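Friday, bench 2

New sorting layout is up and I love it! Four yellow bins, two on each side, with the steel tray between them on a sheet of white paper... correction, paper goes IN the tray, as a liner. Small parts show up so much better on it than on bare steel.

Contents come out of the Rurkitz box: the round red board, the wires and the other small bits. The red board is my favorite thing in there by a mile.
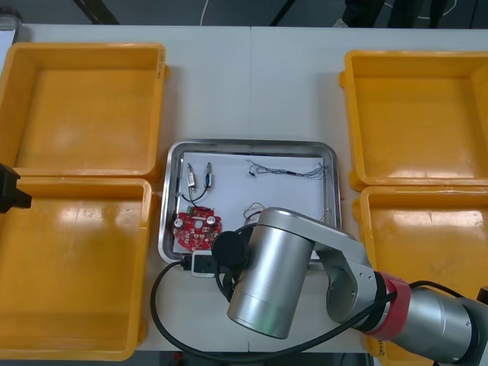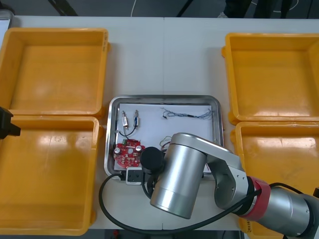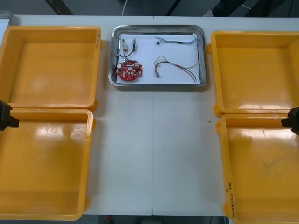
Sorting bench, yellow bins either side of the steel tray

Still undecided on what goes in which bin. Spyros wants boards far left and wire near right, I'd keep all the wire on the left (it snags on everything, and that's my free hand). We'll try his way Monday morning and swap after lunch.

To do:
- proper labels for the bins, the marker is getting hard to read
- ask Raptis if they still have the 40 mm dividers
- fresh paper, the pack of 1000 is on the shelf by the door
- log the Cundano box as lot 1457 before opening it

Lot 265 is still waiting too. Can't wait to see what's in that one!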